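## 4. Recording examples with the hand-held gripper

Revised 7/23/25. Applies to the Wisia hand-held gripper used with Plenum recording software, version 2.

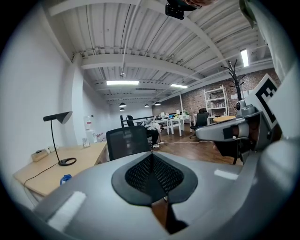
Read sections 1 to 3 first. The gripper must be charged, paired and calibrated before you start. A set for one task is 128 examples. You can record it over several sittings as long as the task sheet stays the same.

### 4.1 Before the first example

1. Open Plenum and choose **New set**. Type the task name exactly as it is written on the task sheet, including capitals.
2. Check that the marker card on each finger is clean and firmly fixed. Replace a card that is creased or lifting at a corner.
3. Wipe the lens with the dry cloth from the case.
4. Open and close the fingers fully, five times. The width reading in Plenum should return to the same value each time the fingers close.
5. Walk slowly through the work area with the gripper pointing ahead of you until the tracking light in Plenum turns green.

**Note:** Tracking works best where there is plenty of fixed detail to follow, such as shelves, brickwork or furniture. If the light stays amber in front of a blank wall, turn towards a busier part of the room and try again.

**Caution:** Keep your fingertips clear of the finger joints when closing the gripper.

### 4.2 Recording

1. Hold the gripper at the start position given on the task sheet and keep it still.
2. Press the trigger button once. Wait for the short tone.
3. Carry out the task at an even pace. Move your wrist and arm together and avoid sudden turns.
4. Return to the start position and press the button again. A double tone means the example has been saved.
5. Move the objects to a new layout before the next example.

If you drop an object or pick up the wrong one, finish the movement anyway, then mark the example **Discard** in the list. Do not stop halfway. A part-finished file has to be removed by hand later on.

**Note:** Other people may be working in the same room. Tell them before you begin, and follow your site's rules on recording.

**Caution:** Look out for loose cables on the floor. It is easy to miss them while you are watching the gripper.

### 4.3 Checking and uploading

1. Play back the first and last examples of the sitting.
2. Look for error 386 (marker lost) in the list. One or two are normal. If there are more, repeat step 2 of section 4.1 and record those examples again.
3. Connect the gripper to the base station and select **Send to Wondirer**.
4. Leave the gripper connected until the list shows **Complete** against every line.

The internal store holds 1,670 examples. Plenum gives a warning when it is nearly full - upload and clear it before you carry on.

Training settings are covered in section 5.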